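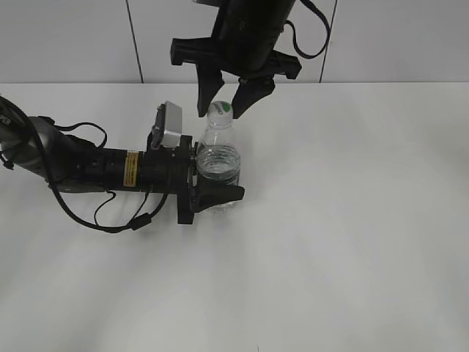
Fig. 1. Bottle task, both arms in place. Left arm at the lower part of the bottle, second arm over the cap.

Notebook, July 5, 2018
Bench 2, tiled wall side

Continuing the list of kitchen chores. Bottle opening is the item for this week, after the sponge and the drawer. Ragnheiður asked me to write more complete notes than last time, so I try.

Setup. One arm comes in horizontally from the left and holds the bottle low. The other one comes from the top, with the fingers on the two sides of the cap. Clear plastic bottle, white screw cap, partly filled with water. We keep water inside on purpose. With an empty bottle the holding arm can squeeze it flat and the force reading looks very nice and means nothing.

The table is white and the wall is white and the bottle is transparent. This is not a good combination for the depth measurement. The cap is the only part which the detector finds every time. For the body of the bottle we do not use the detector at all, we take the cap position and go down by a fixed distance. It works for this bottle. For a different bottle we must measure again by hand, and I don't like it, because then the "automation" is me with a ruler.

Holding force. I started from the value in the old Jikell script. Too high, the wall of the bottle went in and the water level came up to the shoulder. I went down to 80 on the controller scale (these are not newtons, please do not copy them as newtons into the report again). At 80 the bottle stays upright but turns together with the cap when the cap is tight. So the window is narrow: a little less and it slips, a little more and it bends. A person does not think about this. My hand gets tighter when the cap resists and looser when the cap goes, and all of it happens before I notice.

Tried to hold higher, near the middle. Worse. The plastic there is softer than near the base, where the ridges make it stiffer. Also the two grippers come too close and the planner refuses, correctly. Went back to the low position.

Turning the cap. The wrist of the upper arm can turn only so far, then it has to open, go back, close, and turn again. Each regrasp is a new chance to miss the center. If the fingers close one or two millimeters off, they push the whole bottle sideways and the lower hand must fight against it. I added a small pause after closing, and a check of the side force. If it is too big, open and try again. It is slow but I have not lost a bottle since this change.

Numbers for the log: 112 trials are in the folder now, all days together. I have not separated the ones with a new cap from the ones where the cap was opened before by us. This must be done before anybody calculates a success rate. A new cap has the ring which must break, and it is a different task in my opinion. The opened ones are much easier and they make us look better than we are.

Rubber pads. Rathjen sent the softer ones. They hold the cap well in the first hours and after that they get shiny. The data sheet says 3000 cycles. I will note the count from tomorrow and see if I agree. The Zinano pads are harder and I have not mounted them yet.

Cables. The left arm has quite a lot of free loop below the wrist. When the arm goes to the home position this loop comes near the table edge. Please look at it before you start, and do not tape it tight, the wrist needs the length.

A thought for the discussion with Rullex. They want one sentence from us, can the machine do kitchen work or not. I can't write this sentence. What I can write is: it can open this bottle, standing in this place, if someone puts it there and the cap is not too tight. Two arms and two people for a thing that I do at lunch with the phone in the other hand. But in the spring we did not have the regrasp at all, and now it is boring to watch, and boring is the progress, I think. The drawer was the same. First everybody came to see, then they stopped coming, and then it was working.

Also I think we choose the chore wrongly when we choose what is easy for a person. Wiping the same square of table for three hours would be a better job for these arms than opening a bottle one time. Ragnheiður does not agree — she says that nobody pays for a clean square of table. We did not finish this conversation.

To do:
Sort the trials by cap, new or opened.
Repeat with a full bottle and with one nearly empty, same holding value.
Gray sheet behind the bottle, see if the depth improves. If yes, ask if it is allowed in the protocol.
Closing the cap. Not started. The thread must catch and I have no good idea for how to feel it with this wrist.
Write to Rathjen about the shiny pads, with photos of the pads this time.

The controller password is changed, ask me.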